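Monday, 1st July

Rule day! I have been putting off the rewrite of our bench rules since the middle of June, and today I finally sat down and did most of it.

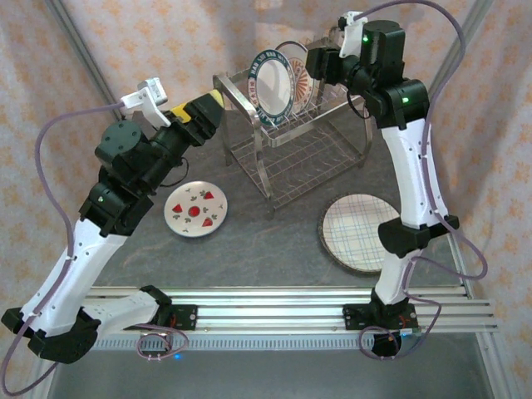

Dish rack task, both arms on the rail, plates up in the rack.

So the thing that got me going was the Modstead checklist. We inherited it when the Lei project moved in with us, and it's written for big factory arms behind a fence. Half of it makes no sense on a tabletop (lockout tags! for something I can unplug with two fingers!) and the other half is really good and we've been ignoring it. I printed it, took a green pen and went down the page line by line with a huge iced coffee.

What stayed in: hands out of the enclosure before anyone enables torque, and you say "live" out loud. I know it feels silly when you're alone in the room. I said it to myself today and felt like a kid playing submarine. But I've caught my own sleeve reaching in to straighten a plate while a script was loading, and saying a word does slow you down a little.

Also stayed: the cable check. Ours run from the camera brackets and hang down past the links in those long lavender loops, and I love the color but they're a lot of cable. New wording is "move each arm by hand through its full reach, power off, and watch the loops the whole way." The old wording was "check cables," and I'm pretty sure we all read that as "glance at cables."

Then there's the bit I argued with myself about over lunch, the plates. Basidis (the people who sent us the task sheet) want the same plates in the same spots every time. Drernetti wants variety. I went with variety, but written down: every episode gets a line in the log saying which plates are on the table and which are in the rack at the start. The strawberry one and the blue plaid one are so easy to tell apart that nobody needs a numbering system, thank goodness. I was dreading stickers.

We're at 2763 episodes now, and I pulled 131 of the older ones this afternoon to see how many had proper notes. Not great. A bunch just say "plates ok." Okay how? I wrote a few of those myself, so I can't be too snooty about it. I'm going to say anything without a start layout goes in a separate folder until someone has looked at the video, and it doesn't count toward the next 1000.

Speed was the other big one. The rule used to be "go slow near the rack," and everyone has their own idea of slow. Now it's 20 percent of the limit for the first run after any change, and a change means anything: moved the rack, swapped a gripper finger, shifted the backdrop. After one clean run you can go back up. I typed that and right away wanted to add an exception for myself, so it's probably a good rule.

Things I cut: the hard hat line (ha), the sign-in sheet with four signatures, and a whole paragraph on forklifts.

Still not sure what to do about the stop button. I want a rule that whoever is watching keeps a hand by it and does nothing else, no phone, no typing notes. It's a boring job, though, and if I write it down I have to do it too. Maybe swap after every batch? I left it in yellow highlighter for tomorrow.

It all fits on two pages now, big type. I taped it up next to the door where the takeout menus were and moved the menus over by the fridge. Feet hurt, eyes hurt, very pleased. Leftover noodles and then bed. Need to buy more tape.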